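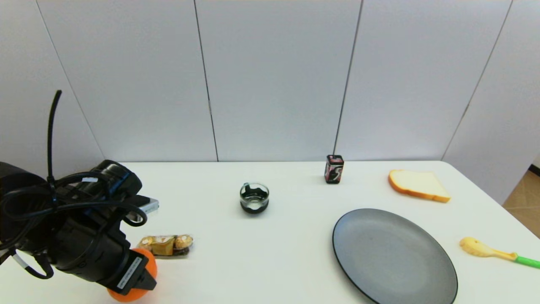
**보도자료 | 배포 즉시 보도 가능**

# 진돈, 우드비 작업장 공개 행사 마쳐… 방문객 387명, 로봇은 끝까지 서두르지 않았다

로봇 조작 기술 기업 진돈(Zindon)은 지난 화요일 우드비(Udby) 작업장에서 공개 시연 행사를 열었다고 밝혔다. 이날 작업장을 찾은 사람은 387명이다. 회사가 준비한 의자는 그보다 한참 적었고, 이 점에 대해서는 현장에서 이미 충분한 의견을 들었다.

행사는 오전 10시에 시작해 하루 동안 16회의 시연으로 진행됐다. 무대도 음악도 연막도 없었다. 방문객이 본 것은 흰 탁자 하나와 검은색 로봇 팔, 그리고 누군가의 간식 시간이 중단된 듯한 물건들이었다. 진돈은 지난해 행사에서 대형 화면에 홍보 영상을 틀었으나, 설문에서 가장 많이 나온 답변이 "그래서 로봇은 언제 나오느냐"였던 점을 올해 계획에 반영했다.

## 컵, 접시, 숟가락, 그리고 초콜릿

올해 시연의 주제는 '탁자 위의 평범한 물건'이다. 로봇 팔은 물건에 다가가 집게를 맞추고, 쥐고, 옮기고, 내려놓는 동작을 차례로 선보였다. 사람이라면 통화를 하면서도 해낼 일이다. 개발팀은 이 일에 두 해 넘게 매달려 왔으며, 그동안 통화는 밖에 나가서 했다.

탁자에 오른 물건은 모양과 표면이 제각각이다. 주황색의 둥근 것은 굴러가려 하고, 투명한 포장에 든 금박 초콜릿은 조명을 되비춘다. 유리컵은 속이 들여다보이고, 넓고 얕은 회색 접시는 어디를 잡아야 할지부터 고민거리다. 노란색과 초록색의 장난감 숟가락은 납작하게 누워 있기를 좋아한다. 식빵 한 장은 보기에는 가장 순해 보여서 방문객 대부분이 쉬운 문제로 여겼는데, 개발팀은 이 대목에서 대체로 말이 없어졌다.

로봇 팔의 동작을 계획하는 소프트웨어는 진돈이 자체 개발한 '산두(Sandhu)'다. 산두는 카메라로 받은 장면에서 물건의 위치와 방향을 추정하고, 집게가 접근할 경로를 고른 뒤, 쥐는 힘을 조절한다. 판단이 서지 않으면 움직임을 멈추고 다시 살핀다. 이번 행사에서는 이 멈춤도 줄이거나 가리지 않고 그대로 공개했다. 오전 첫 시연에서는 팔이 멈춘 채 한동안 고민하자 뒷줄에서 "고장이냐"는 질문이 나왔고, 진행자가 대답하려는 순간 팔이 다시 움직였다. 진행자는 나머지 시연에서 그 순간을 재현하려 했으나 한 번도 맞아떨어지지 않았다.

## 실패도 일정표에 넣었다

진돈은 매회 시연의 마지막 순서를 '안 되는 것 보여드리기'로 편성했다. 방문객이 물건의 위치를 바꾸거나 서로 바짝 붙여 놓으면 산두가 그 배치에 다시 도전하는 순서다. 결과는 회차마다 달랐다. 어떤 회차에서는 박수가 나왔고, 어떤 회차에서는 로봇이 숟가락 앞에서 예의 바르게 물러났다. 두 경우 모두 진행자의 대본은 같았으며, 대본에는 "보시는 대로입니다"라고만 적혀 있었다.

방문객들이 고른 배치는 개발팀의 예상보다 짓궂었다. 초콜릿을 접시 밑에 반쯤 밀어 넣은 사람이 있었고, 식빵으로 컵을 덮은 사람도 있었다. 한 초등학생은 모든 물건을 한 줄로 세운 뒤 팔짱을 끼고 기다렸다. 개발팀은 이날 나온 배치를 기록해 두었고, 그중 여럿을 다음 시험 항목에 넣기로 했다. 초등학생의 것도 포함된다.

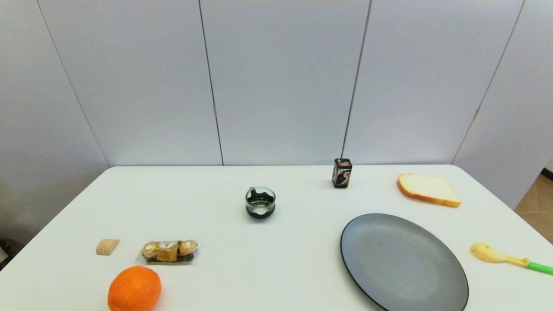 Shih-chieh Mak은 로봇이 물건을 집는 순간보다 집기 전에 망설이는 시간이 더 재미있었다고 했다. 그는 "우리 집에도 냉장고 앞에서 똑같이 서 있는 사람이 있다"면서, 다음 행사에서는 로봇이 무엇을 놓고 고민하는지 화면에 함께 띄워 달라고 요청했다. 진돈은 이 제안을 받아들여 산두의 판단 과정을 보여 주는 보조 화면을 준비하고 있다. 냉장고 앞의 인물에 대해서는 회사가 도울 수 있는 방법이 없다.

## 설명은 짧게, 질문은 길게

매회 시연이 끝나면 질문 시간이 이어졌다. 일정표에는 10분으로 적혀 있었고, 그 시간을 지킨 회차는 점심 직전 한 번뿐이었다. 안내를 맡은 직원 7명은 돌아가며 답변에 나섰다.

가장 자주 나온 질문은 설거지를 할 수 있느냐는 것이었다. 현재 산두는 설거지를 지원하지 않는다. 두 번째로 잦았던 질문은 그러면 언제 되느냐였는데, 회사는 이에 대해 발표할 일정이 없다. 그 밖에 집게가 물건을 놓치면 어떻게 되는지, 조명을 끄면 어떻게 되는지, 로봇에게 이름이 있는지에 대한 질문이 나왔다. 답은 차례로 다음과 같다. 다시 살핀 뒤 한 번 더 시도한다. 잘 안 된다. 없다. 마지막 답변 이후 출구 쪽 건의함에 이름 후보가 꾸준히 쌓였으며, 회사는 그 가운데 상당수가 음식 이름이라는 사실만 공개한다.

기술적인 질문도 적지 않았다. 특히 투명한 물건을 다루는 방식에 관심이 모였다. 투명한 컵이나 포장재는 뒤쪽 배경이 비치고 표면에서 빛이 반사돼 윤곽을 잡기가 까다롭다. 산두는 한 장면만으로 판단하지 않도록 팔의 접근 과정에서 들어오는 여러 장면을 함께 참고한다. 개발팀은 이 방식의 한계도 설명했는데, 설명이 길어지자 방문객 몇 명이 남은 의자를 두고 조용한 경쟁을 벌였다.

## 작업장을 그대로 연 이유

행사가 열린 우드비 작업장은 진돈이 평소 시험에 쓰는 공간이다. 임대 건물인 페르크몬트(Ferkmont)관 1층에 있으며, 지난봄 배선을 새로 정리했다. 정리 전의 모습을 기억하는 직원들은 이번 공개를 배선의 데뷔 무대라고 부른다.

회사는 별도 행사장을 빌리는 방안을 검토했으나 견적서를 받은 뒤 작업장의 장점을 빠르게 발견했다. 로봇 팔을 옮기지 않아도 되고, 탁자 높이를 다시 맞추지 않아도 된다. 시연에 쓰인 탁자의 높이는 800mm이며 평소 시험 때와 같다. 관람 구역은 로봇 팔의 작동 범위 바깥에 설정했고, 물건 배치를 바꾸는 시간에는 팔의 동작을 정지한 뒤 방문객이 탁자에 다가가도록 했다. 안전 안내는 매회 처음에 진행했다. 늦게 온 사람에게는 한 번 더 진행했다. 가장 늦게 온 사람은 안내만 세 번 들은 것으로 파악되는데, 다음 회차까지 남아 있었던 탓이다.

행사 당일 작업장 입구에서 일어난 줄 서기 혼선에 대해서도 알려 드린다. 오후 들어 시연 대기 줄과 커피 대기 줄이 합쳐졌고, 일부 방문객은 커피를 기다리다가 로봇을 보게 됐다. 반대의 경우도 있었다. 다음 행사에서는 바닥에 안내선을 붙인다. 커피는 작업장 반대편 복도로 옮긴다.

## 7월 행사 안내

진돈은 오는 7월 같은 장소에서 두 번째 공개 행사를 연다. 이번에는 하루 일정 중 일부를 학교와 동아리 단체 방문에 배정하고, 저녁 시간대 시연도 추가한다. 퇴근 후에 와서 일하는 로봇을 구경하고 싶다는 의견이 접수됐고, 회사는 그 심정을 이해한다.

- **장소:** 우드비 페르크몬트관 1층, 진돈 작업장
- **시기:** 7월 중 (세부 일정은 추후 공지)
- **첫 시연:** 오전 10시
- **마지막 시연:** 오후 7시
- **참가비:** 무료
- **신청:** 개인은 현장 접수, 단체는 사전 신청
- **의자:** 추가 확보

단체 신청서는 작업장 안내대에서 받을 수 있다. 신청서에는 인원과 희망 시간대, 그리고 탁자에 올려 보고 싶은 물건 한 가지를 적는 칸이 있다. 날카로운 것, 액체가 담긴 것, 살아 있는 것은 받지 않는다. 마지막 항목은 이번 행사 도중에 추가됐다.

채택된 물건은 시연 전에 개발팀이 무게와 크기를 확인한다. 산두가 처음 접하는 물건이라도 사전 연습은 하지 않으며, 잘되지 않더라도 시연 순서에서 빼지 않는다. 가져온 물건은 시연이 끝난 뒤 주인에게 돌려준다. 다만 식품의 경우 포장을 뜯지 않은 것에 한한다.

## 취재 안내

언론 관계자는 시연 시작 전 작업장 안내대에서 취재 등록을 할 수 있다. 사진과 영상 촬영은 관람 구역 안에서 가능하고, 플래시 사용은 시연 중에 제한된다. 개발팀 인터뷰는 마지막 시연이 끝난 뒤 진행한다. 그 전에는 개발팀이 로봇 팔만 쳐다보고 있어 좋은 답변을 기대하기 어렵다.

**진돈 소개**

진돈은 일상적인 물건을 다루는 로봇 조작 소프트웨어를 개발하는 기업이다. 대표 제품은 동작 계획 소프트웨어 산두이며, 우드비에 작업장을 두고 있다.

**문의:** 진돈 홍보 담당, 우드비 작업장 안내대 (평일 오전 10시~오후 5시, 점심시간에는 전화를 늦게 받음)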